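Cutting Interview Footage for a Serial Documentary
Project report, Myrtle Oyelaran
September 4, 2018

1. Aim

The project tested whether a single long interview could carry a four-part documentary series. The subject was the closing of the Endale ferry line and the dispute over its missing logbooks. The working title was Drevine.

2. Method

The interview was recorded in January over two sessions and transcribed in full. The transcript was divided into 300 numbered passages. Each passage was tagged by topic, speaker tone and whether a document could confirm it. Assembly was done in the Clallex edit room, using 14 reenacted shots to cover the cuts. 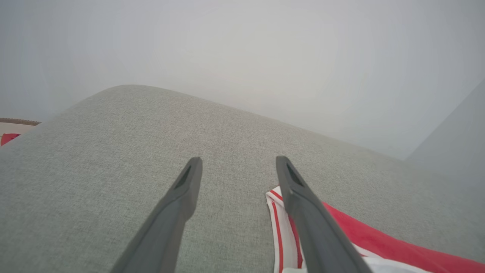 Passages with no supporting document were kept only when the speaker stated how he knew the fact. Reenacted shots were held to 8 seconds or less and carried no dialogue. Music was left out of the first assembly so that pacing could be judged from speech alone.

3. Results

Parts one and two held together without narration. Part three did not. It depends on the order in which three letters were sent, and viewers at the Gindineck screening confused the second letter with the third. On-screen dates corrected this in the second assembly. Part four runs short and repeats material from part one.

4. Remaining work

The sound mix for part four is unfinished. The end credits still need the archive reference numbers.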